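Looking Through the Table

Depth cameras have never handled glass well. An infrared pattern projected at a transparent surface mostly passes through it, and the sensor reports the floor. For a humanoid robot asked to set down a plate, the consequence is simple: the planner believes the support surface is knee-high, and the hand keeps going.

Renzo Caruso and Amparo Arroyo, who run the manipulation group at Jallham, have spent two years on a method they call Flollero. It does not try to repair the depth map. It treats objects already standing on the glass as evidence of where the glass must be.
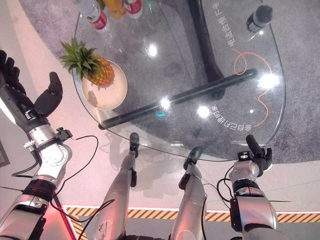

Flollero begins with a segmentation pass on the head camera's color image. Each object is assigned a probable base contour, and a plane is fitted to the contours that agree. Bottles are good anchors, their bases being flat and nearly circular. A pineapple lying on its side would be a poor one, but the round plate under it supplies a usable ellipse. The harder problem is everything that should be ignored: the pedestal and crossbar below the tabletop, the mirrored lettering, the glare spots. Earlier versions took such features for objects on the surface and tilted the plane to suit them. The current version checks each candidate against small movements of the head. Points on the plane shift one way, points beneath it shift another, and reflections tend to follow neither rule.

The group tested the method in 493 placement trials, using 5 tabletops and a standard depth pipeline as the baseline. Caruso is more interested in the failures than in the average. Most came from tables with a single object near one edge, where the fit had too little to work with.

"With one anchor you have a height and a guess about tilt," he says. "We now make the robot stop and say so."

Arroyo's part of the work concerns contact. When the fingers meet resistance earlier than predicted, the plane is updated and the approach slows — a correction that runs at 100 hertz on the robot's own computer.

An empty glass table remains unsolved. Arroyo is working on a version that uses the edge tint of the glass as a cue, with tests planned for August.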